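Monday, half seven, Costamport. Hefin Vaughan is already sorting the back room. Three winters of stuff in there -- crates, folders, a lamp with no plug. He wants it clear by lunch. It wont be.

The rule is simple enough. Pick it up, decide, put it down somewhere else. No "maybe" pile. The maybe pile at Bostel got to 148 things before he gave up and hired a van.

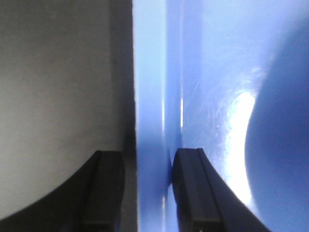
Blue for keeping, he says, grey for the tip. Stickers, 12 to a sheet, from Jenkins on the corner. By ten he's run out of grey. Good sign, that. Tea, then the shelves -- and teh drawer with all the keys in it.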